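Endard Workshop Notes

Home Notebook Materials Archive Contact

April 17, 2018

Glue log, continued from the last page. Still chasing the sole bond failures on the Bodness walking shoe. Short version for anyone who only reads the top: I think it's the wait time between coating and pressing, and I no longer think it's the adhesive batch.

Background, so I don't have to look it up again. Bodness sent back three pairs with the outsole lifting at the toe. All three had been worn outdoors, all three lifted on the inside edge first. The upper is a coated leather, the outsole is a rubber compound from Acheampong, and between them we use the water-based cement we call 641 (after the shelf number, don't look for it in the supplier list). We switched to it in the winter to get away from the solvent smell. The old cement never gave us this problem, but it gave everybody a headache.

Peel tests from this morning. Strips cut from the same hide, buffed with the 92 wheel, wiped, left to dry, one coat of primer, one coat of 641 each side. Heat activated, then pressed. The only thing I changed was how long the coated strips sat on the rack before activation.

Short wait: peeled clean off the rubber side. Cement still a bit milky in the middle of the strip.
Medium wait: tore partly in the cement, partly off the rubber.
Long wait: pulled the finish off the leather. That's what we want.
Overnight: fine on two strips, poor on one. I suspect dust on the poor one, it was nearest the door.

So the short wait is the problem, and the short wait is what we've been doing whenever the line gets behind. The milky patch is water that hasn't left yet. At the toe the coat goes on thicker because the brush turns there, which fits with where the returns are lifting.

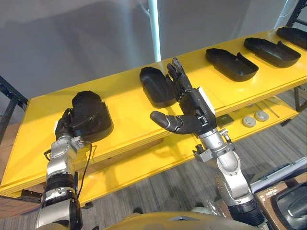

Black shells in a row on the yellow table.

Activation temperature. The card on the oven says 165 and I'd taken that as the surface temperature of the part. It isn't. It's the heater setting, in Fahrenheit, and the cement surface comes out lower depending on how long the part is in there and how thick it is. I taped a thermocouple to a strip and then to a full outsole. The strip got up to heat quickly. The outsole lagged a lot, and the toe spring end lagged most because it curves away from the lamps. I've written "OVEN SETTING, NOT PART" on the card in red.

I tried flipping the outsoles end for end in the oven. Helps the toe, hurts the heel. Turning them halfway through is better but it's one more thing to remember. A small reflector at the far end might do the same job. There's some polished sheet left from the finishing bench hood and I'll cut a piece tomorrow if it's still there.

Press pressure I left alone. The gauge reads what it always reads. The pad is getting hard at the forefoot and there's a shiny spot where it has taken a set, so a new pad is on the list, but I don't want to change two things at once.

Mirnine sent their sample primer, the clear one. It goes on thin and it's hard to see where you've been. Good bond on the plain rubber, no better than ours on the Acheampong compound. I wouldn't switch for it. If they can tint it I'd try again.
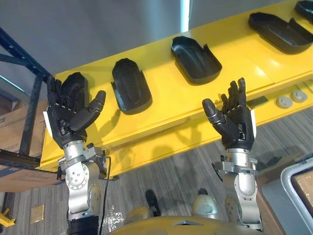 Anahera Hapeta read the peel results over lunch and wrote in the margin that the long wait is only safe if the rack is covered, and that she'd want the test repeated on a damp day before we change the work card.

Fair point, and the humidity meter in the coating room has been dead for a while. New battery did nothing. I've put in for a replacement. Until it comes I'll go by touch: back of a clean knuckle on the cement, no drag, no milk showing, then it can go in the oven.

Covered rack: the old bread rack from the storeroom will do if we zip the plastic sleeve back on. The sleeve has a split near the bottom. Tape it.

Buffing. While I had the strips out I compared the 92 wheel with the coarser one. The coarse one gives more tooth but it goes through the finish too fast at the feather edge, and on two strips I could see where it had dug in. Staying with 92. Brush the dust off before wiping — wiping first just makes paste, and the paste sits in the grain and looks like a clean surface until you pull on it.

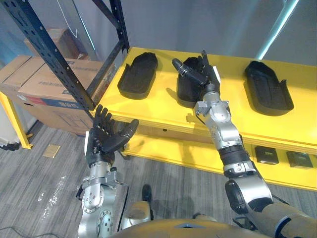

Why not go to two thin coats of 641 and skip the thick toe altogether, was the question from the stitching room when I pinned up the strips.

I don't have a good answer. Two thin coats would dry more evenly and it would get rid of the brush problem. It also means two waits, and we're already short on rack space. Will run six strips that way, same hide, same wheel, and see.

To do:
Repeat long wait on a damp day
Two-coat strips
Reflector for the oven, far end
Tape the sleeve, move the bread rack in
Order press pad
Write back to Bodness and ask if they kept the box labels from the returns, so I can match them to the coating sheets
Re-date the open cement can, the marker has rubbed off

Strips are in the flat drawer, labeled on the leather side in silver pen. Please don't bend them.

3 comments 2 shares

We use cookies to remember your settings. Accept Decline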